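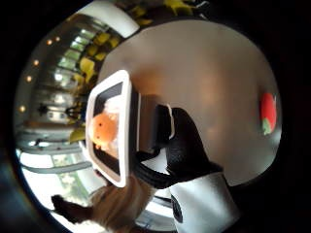

Fig. 1. Tablet in a thick white case, held at the side. Matte tabletop, tall windows to the left, warm ceiling lights.

Unit 6: Screens, Glare and Table Surfaces
Interior Lighting, Kirstead — W. Pimentel

6.1 Two sources
Daylight from tall windows and light from small ceiling fittings differ in color and direction. Daylight arrives from the side and changes through the day. Ceiling light arrives from above and stays constant. A tablet on a table receives both, and the tilt of the glass decides which one reaches the eye as a reflection.

6.2 Case and screen
A white case reflects far more light than a dark screen border. In Fig. 1 the upper edge of the case is the brighter one. Take separate readings for case and glass; do not average them. Images with large dark areas show reflections sooner than pale ones. The orange face on its white, fluffy background is a mixed case.

6.3 Tabletop
Matte beige-gray finishes spread the light and give soft shadows. Some sheen remains at low viewing angles — see the faint reflection along the far edge. Small saturated objects, such as the red and green one on the table, are useful for judging color shift between the two sources.

6.4 Plants
Yellow-green foliage between window and table tints the light passing through it. Record its position on the plan.

Exercise
Set a tablet on a matte table near a window. Measure at a tilt of 30 degrees, first with the ceiling lights on, then off. Target on the tabletop: 200 lux minimum. Enter results in the Wevico sheet, page 27. Reports are due in April.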